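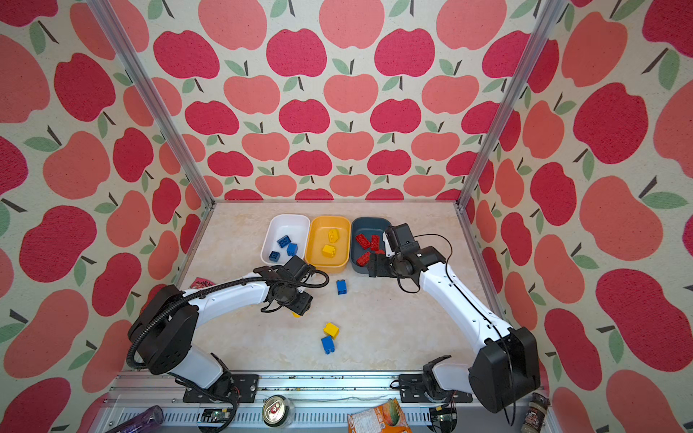 Color sorting (toy bricks)

Color sorting is the practice of dividing interlocking toy bricks into containers according to the color of the plastic. It is the most popular method of organizing bricks among people who have recently bought containers, and the most argued about among people who have owned them for a while. The usual arrangement is one bin per color, often with the bin matched to its contents, so that yellow bricks go into a yellow bin. The matching tends to last until the store runs out of a color.

Background

Most households begin with what hobbyists call the heap, a single box holding everything, including a few objects that were never bricks. The Oleswood Toy Library in Dolley moved from the heap to color bins in April, when its large-brick collection stood at 1,467 pieces. The first full sort took two evenings and left 133 pieces in a box marked "other," where most of them remain.

Containers

Shallow plastic bins with rounded corners are generally preferred. Deep tubs hold more, but the piece wanted is at the bottom. A white bin is the customary spare and will take any color that has no bin of its own. Red bricks in a dark blue bin work perfectly well once everyone in the house has agreed to it, a process that can take longer than the sorting.

Large bricks suit the method better than small ones. They can be picked up singly, they are hard to lose in a carpet, and around 50 will fill an ordinary bin. A tray with only a few bricks in it can be read at a glance, and there is no need to stack anything or turn it stud side up. Bricks dropped in upside down, with the round tubes showing, are considered sorted.
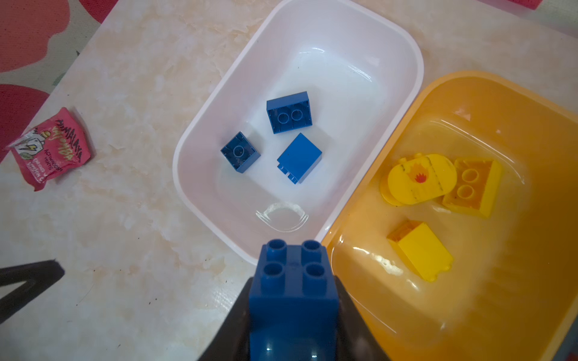
Problem pieces

Printed bricks are a regular source of dispute. A yellow piece with a flame on it is yellow for the purposes of the bin, although children frequently hold that it belongs with fire. Clear parts have no color to be sorted by and drift from one tray to another – the Oleswood rules assign them to "wherever found." Wedges, curves and other odd shapes follow their color without further discussion.

Sorting by shape

The main rival system ignores color and groups bricks by form. Its supporters point out that a red brick is easy to spot among blue ones, while a particular red brick in a bin of red bricks can take most of an afternoon. The Uibo storage guide recommends shape for any collection over 687 pieces and does not say how it arrived at the figure. The Evby drawer system allows for both methods at once and has a great many drawers.

See also: Toy storage; Button box; Sock drawer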